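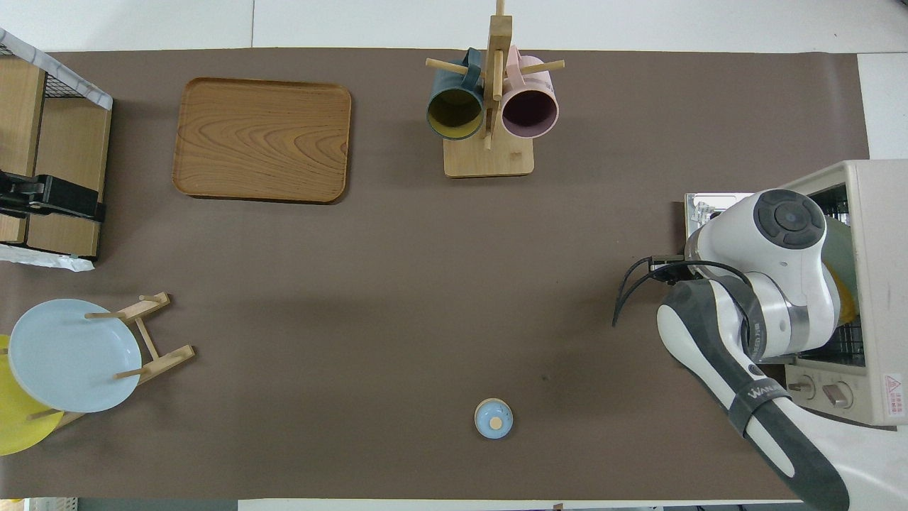

Shop > Graphic Novels > Science Fiction > Javano: The Long Tithe

Javano: The Long Tithe
Written and drawn by Esi Ayaaba
Hardback, 378 pages, full colour

The moon of Javano has one export, which is salt, and one import, which is tax inspectors. Every 90 years a fleet arrives from the Tiraritz Crown to collect what it is owed, plus interest, plus a fee for working out the interest. The last fleet took the harvest, the harvest festival and most of a cathedral. The next one is due in June.

Standing in its way is Como, a retired gladiator with a bad hip and a worse pension. She won 407 bouts in the pits of Tiraritz and was paid for two of them. She would like the rest of the money. If getting it means bringing down an empire older than the sea, she'll need to be home by six, as somebody has to feed the goat.

Her only ally is Jenkins. Jenkins is a sword. He used to be a junior clerk in the Crown treasury and there was an incident with a filing system, covered at length in chapter four and disputed by Jenkins in chapter five. He knows where every stolen coin went. He is also quite sharp, though he'd rather you didn't test it on people he used to work with.

This edition collects the whole story for the first time, including the prologue that was left out of the original issues because the printer thought it was an invoice. Ayaaba has redrawn the siege of the counting house, so the left-handed archers now stay left-handed, and the readers who wrote in can put their pens down. The lettering in the Tiraritz court scenes has been made larger too. It's still meant to be hard going, but you no longer need a lamp and a friend.

At the back you'll find Ayaaba's early sketches of Como (taller, crosser, no goat), a map of the salt flats and the full text of the Tithe Act, which four people at the office have now read and one claims to have enjoyed.

Is it suitable for younger readers? We'd say 12 and up. There's a fair amount of fighting, one beheading that happens behind a curtain, and a long argument over compound interest that may upset anyone with a mortgage. The goat is fine. We're asked this more than anything else, so we'll say it again: the goat is fine.

Do I need to have read anything else first? No. There was a short comic about Jenkins before he was a sword, but it's mostly filing.

The signed version has a bookplate stuck inside the front cover. Ayaaba signs in brown ink and her signature looks like a spider leaving a party, so please don't send it back as damaged. Signed and unsigned copies are the same price, and orders for both go out in a stiff card box.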